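手持夹爪采集叠衣示范：从标定到入库

本页适用于使用 Skasmont 手持夹爪采集双手叠衣数据的操作员。假定夹爪固件已更新，Flornach 录制程序已装好。单臂任务的流程不同，另见单臂采集页。

一、开始前的检查

1. 两只夹爪分别编号为左、右，编号写入会话配置后不得互换。互换会使左右轨迹对调，后处理时无法自动识别。
2. 擦净镜头和标记贴片。贴片起翘、划伤或反光时直接更换。
3. 完全张开、完全闭合各三次，确认录制程序中的开度曲线回到同一端点。端点漂移超过两毫米时重新标定开度。
4. 检查指垫。纹路磨平后抓薄布容易打滑，需成对更换，不要只换一侧。
5. 存储卡剩余空间不足以录完一个批次时，先导出再开始。

二、建图

每次移动桌子或更换背景后都要重新建图。手持一只夹爪，沿桌面四周缓慢移动，再抬高到胸前重复一遍。纯黑背景缺少特征点，应在上面固定若干颜色和形状各异的物件，位置不要对称。建图完成后物件不得再动。

建图录像中不要出现衣物。衣物会变形，其上的特征点会污染地图。

三、录制单条示范

每条示范从衣物随意摊放开始，到叠好并松开夹爪结束。初始状态的做法：提起衣物一角，在桌面上方约三十厘米处松手，落成什么样就从什么样开始，不要再整理。衣物有部分垂出桌沿也可以接受，完全滑落则重新放置。

动作顺序固定如下：

1. 展开。一侧夹爪夹住下摆或袖口向外拉，另一侧压住或夹住对边。
2. 抚平。指尖闭合，贴着布面推开大的褶皱。细褶不处理。
3. 折袖。先左后右。
4. 对折。夹住下摆两角，折向领口。
5. 松开，两手退到桌沿以外，停一秒后结束录制。

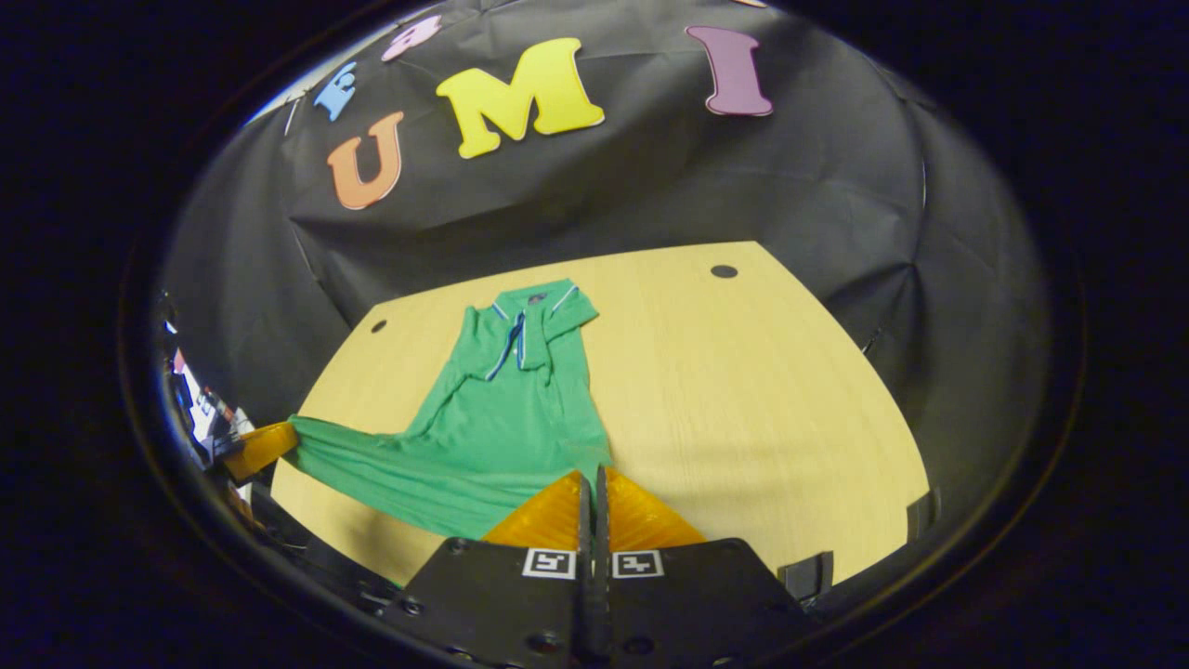
拉扯时速度要均匀。布料绷紧后继续加速，指垫会突然脱离，定位也容易在这一瞬间丢失。若夹空一次，可以接着再夹，保留在同一条内；连续夹空三次则作废重录。少量失误后的纠正动作对训练有用，不必追求每条都一次成功。

夹爪镜头不要长时间贴近单色布面。视野大部分被衣物占据时，可供匹配的背景特征减少，轨迹会出现跳变。需要低位操作时，让镜头略微上仰，保留一部分背景。

四、批次与命名

每批 100 条，每批更换一次衣物。文件名由任务代号、衣物编号、批次号和序号组成，由程序生成，不要手工修改。作废的条目按下夹爪侧面的标记键即可，不要在现场删除，否则序号会断开。

五、后处理与筛选

批次导出后运行 Correa 脚本，依次完成时间对齐、轨迹求解和开度提取。以下情况整条剔除：

任一侧轨迹丢失累计超过总时长的百分之五；
左右时间差无法对齐；
结束时夹爪仍处于闭合状态；
标记贴片连续遮挡导致开度缺失。

参考数据：五月的一轮采集在初筛时抽出 993 条，脚本处理后保留 935 条，剔除原因以轨迹丢失为主。若某一批剔除率明显偏高，先检查建图后背景是否被碰动，再检查镜头。

六、入库

保留的条目转换为 Skeleten 格式后上传。上传前随机抽取十条回放，核对左右手与轨迹是否一致。目前叠衣任务库内共 2,468 条，新批次追加在末尾，不覆盖旧数据。原始录像至少保留到下一次训练完成。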